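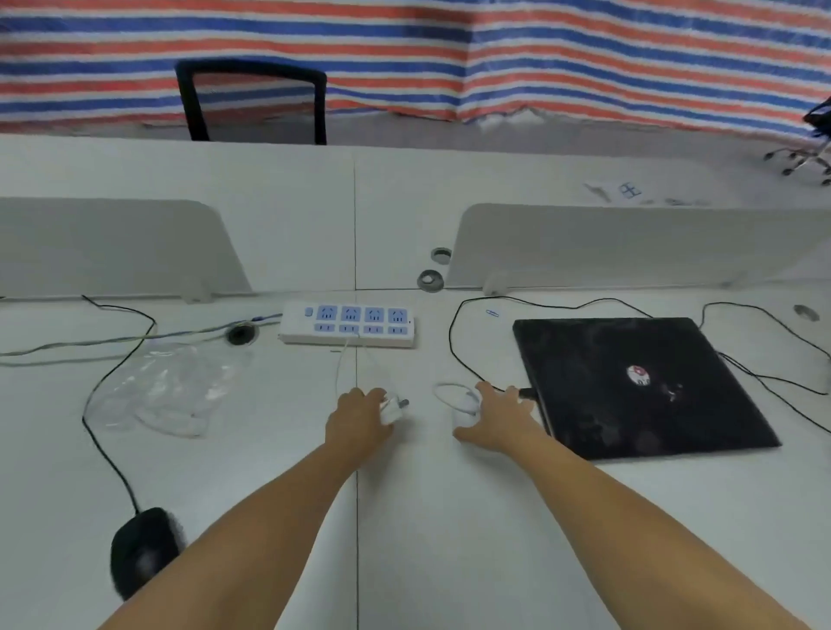 Speech room notebook, October, 7:40 a.m.

Carryover for /r/, week 3 of the Brovel cards

I'm writing this before the buses come in, while I still remember yesterday properly. Frauke, if you're reading ahead for your own group, skip to the part on the sentence strips, which is what you asked me for.

The older boys' group is doing so much better with vocalic /r/ than I would have guessed in September. We started with the "ear" and "air" words, and those two are pretty steady now at the word level, in all positions. "Er" is still the stubborn one (isn't it always!) and I've stopped fighting it at the start of the session. I let them warm up on "ear," get that good tongue tension going, and slide over from there: ear, ear-er, nearer. Two of the three got a clean one that way on the first round, and the third got it once he slowed down and quit trying to beat his friend.

My goal for the group this quarter is 3000 productions altogether, all of us pooling. I put a paper thermometer on the cabinet door and they color it in at the end. As of yesterday we are at 2280, and they are so proud of it that I had a hard time getting them back to class. I only count the ones they say with a full effort, right or wrong, and I keep accuracy separately on the Narkex sheet, because last year I mixed the two and couldn't make sense of my own notes by December.

Sentence strips. I cut the Brovel cards apart and glued each picture to a strip with a starter on it: "I never heard a...", "There were four...", "My brother wore a...". The children pick a strip and finish the sentence out loud, and then the next child has to repeat it and add a word. It gets silly very fast, which is fine with me, and the sentences come out with four or five /r/ words in them without my having to plan it. I have 21 strips finished and laminated, in the green folder. Please borrow them, only put the "ire" ones back behind the tab, as I'm not ready to bring those out with my group yet.

One thing that did not work was the Mohmand board game. It's lovely, and the kids adore it, but we spent most of our time waiting for turns and arguing over the dice. I'd save it for a reward, or else have each child say five words before every roll and keep the ones who are waiting busy with a tally.

I also tried having them score themselves, thumbs up or sideways, before I said anything. Their ears are getting sharper than they think. The one who still swaps in a "w" in conversation caught himself twice, in the middle of telling me all about his cousin's birthday, and went back and fixed it! I nearly fell off my chair. I wrote that one home to his mother.

Still to sort out: whether to move him down to every other week, or keep the time and work on conversation only. I lean toward keeping it through the winter, with reading passages first and then five minutes of plain talk with no cues from me. I asked the others to write in what they'd do, so there's room left underneath.

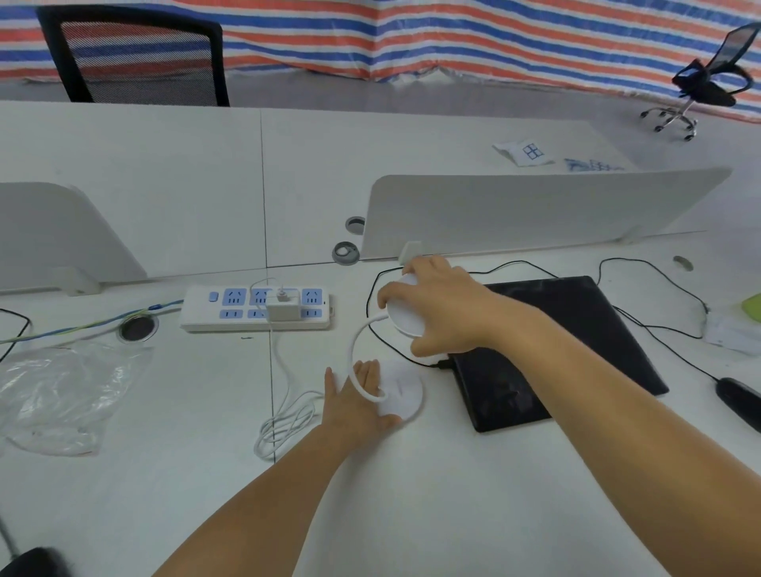

Edeltraud Fankhauser: I'd keep him weekly, too. Mine all slid backward when I cut them loose as soon as they began catching their own mistakes. Could you get a sample from the classroom before you decide? Amna has always found they talk quite differently in there, and faster.

Good point, and yes, I'll ask if I can sit in during his reading block. I'll write down the first fifty /r/ words I hear and compare them with what I get in my room.

For next time: "or" words for the youngest, fresh tally sheets, more glue sticks, and copy the passage about the lost parrot in larger print.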